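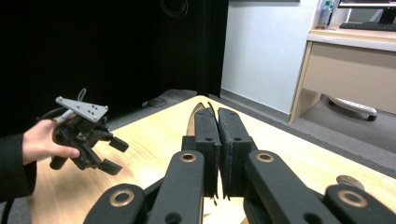
Pince noire, plateau en bois clair

Lancement Hallia-3 : vos pronostics et vos observations

orbitale33
Bonjour à tous ! Je relance un sujet parce que l'ancien devenait illisible. Kolář a confirmé la fenêtre de septembre pour Hallia-3, avec 9 petits satellites à bord, tous destinés à l'observation des océans. Je suis le projet depuis le premier vol et je trouve ça formidable de voir une équipe de cette taille arriver à un troisième tir ! Qui compte suivre le direct ?

mireille_lx
Moi, évidemment ! J'avais veillé jusqu'à 4 h du matin pour le deuxième et je recommence sans hésiter. La séparation des étages vue depuis la caméra embarquée, avec la côte en dessous... j'en ai encore des frissons.

Siamak Shokri
Content de voir le sujet repartir. Petite précision sur la charge utile : les 9 satellites ne vont pas tous sur la même orbite. Six sont largués en premier, puis l'étage supérieur se rallume pour les trois autres. C'est ce rallumage que j'attends le plus, ils ne l'ont encore jamais tenté en vol.

pti_delta
Mouais. Je suis preneur du spectacle, mais rallumer un moteur pour la première fois avec des clients à bord, je trouve ça limite. Amimden avait fait un vol à vide avant, et ça leur avait évité de tout perdre.

orbitale33
@pti_delta un vol à vide, il faut le payer... Et les essais au banc ont été longs, 300 secondes cumulées sur le même moteur d'après leur dernier point presse !

pti_delta
Au banc, oui. En impesanteur les ergols ne se comportent pas pareil, tu le sais aussi bien que moi. Je leur souhaite que ça marche, hein, je dis juste que je ne mettrais pas mon satellite dessus.

Siamak Shokri
Les deux se défendent. Les clients ont eu un tarif réduit en connaissance de cause, et les trois derniers satellites sont des démonstrateurs.

nono_du_74
Question de débutant : on pourra les voir passer à l'œil nu ? J'ai lu que la constellation Nuditz était visible les premiers soirs.

mireille_lx
@nono_du_74 pas facile, ceux-là sont bien plus petits. Avec des jumelles et un ciel de montagne, tente ta chance juste après le crépuscule, c'est tellement chouette quand on en attrape un ! L'étage supérieur, lui, devrait être plus brillant.

nono_du_74
Super, merci ! Je monte au-dessus de 1000 mètres avec mes filles, elles sont déjà surexcitées.

orbitale33
Génial ! Je posterai les heures de passage ici dès que les éléments orbitaux seront publiés. Pensez à indiquer votre département.

pti_delta
Le 38 pour moi. Et oui, je regarderai quand même le direct.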